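Tirau community table project opens its doors for a second season

For release Tuesday, 9 am

The long tables are coming back! After a first season that filled the old wool store in Tirau most weekends, the Kurkolo shared supper programme will return this June with more evenings, a bigger kitchen and a new winter menu built on food grown within easy reach of the town.

Kurkolo began with a simple wish to get people eating together again. Neighbours who had lived on the same road for years were waving from their cars and never sitting down with each other, so we borrowed some benches, put a large pot of soup on and left the door open. By the end of the season we had served 1,662 suppers, and a good many of those went to people who had come on their own and left with somebody's phone number (and usually somebody's recipe as well).

This year there will be 17 suppers, each starting at half past five so that families with small children can come and still be home for bedtime. Every supper has one main dish, one meat-free dish, bread and a pudding. Guests sit wherever there is a gap. There is no top table and there are no place cards, and we'd like to keep it that way.
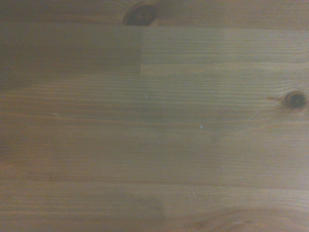
The menu has been the happiest part of the planning. We asked last season's guests to send in the dishes they grew up with, expecting a handful, and 89 arrived! There were barley stews and dumplings, three kinds of fish pie, a beetroot soup that has already been cooked twice for the planning group, and a steamed ginger pudding written out on the back of a seed packet. As many as we can manage will be on the menu, and all of them will go into a small printed booklet that guests can take home.

Most of the vegetables will come from Trukaritz, the market garden on the river flats, which has set aside two beds of leeks, carrots and winter cabbage for the suppers. Janssen, the bakery on the main street, will bake the bread on the afternoon of each supper and has offered to run a dough morning for children during the school holidays. We are delighted to have them both with us again.

The kitchen has changed a good deal too. A second oven is in, the sink has been moved under the window, and there is finally a proper shelf for the big pans. The serving hatch has been widened so two people can pass plates through at once, which should put an end to the queue that used to reach the coat hooks.

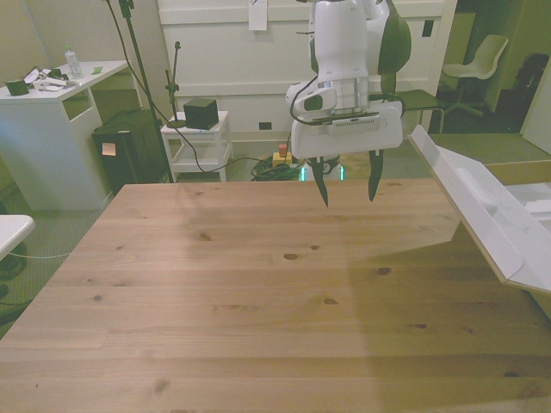

A guest from last season, asked what she would tell anyone thinking of coming, said she had nearly turned round at the door on her first evening, and that within ten minutes she was arguing cheerfully about gravy with people she had never met. She added that she'd be back for all of them, and that she hoped the ginger pudding would be on early.

Suppers are paid for by what guests choose to put in the tin. A grant of 500 dollars from the programme's own plant sale will cover bus fares for anyone who lives out of town and doesn't drive. Please mention it when you book and we'll sort it out with you beforehand.

Places can be booked at the Janssen counter or at the Trukaritz gate stall. Please let us know about allergies when you book. Walk-ins are welcome if there is room on the benches, and there usually is.

Media are warmly invited to the opening supper. Come hungry, and come at five if you'd like to talk to the cooks before the plates go out.

Ends

Notes for editors
Kurkolo is a shared supper programme based in Tirau.
The recipe booklet will be ready at the opening supper, and copies can be set aside for media on request.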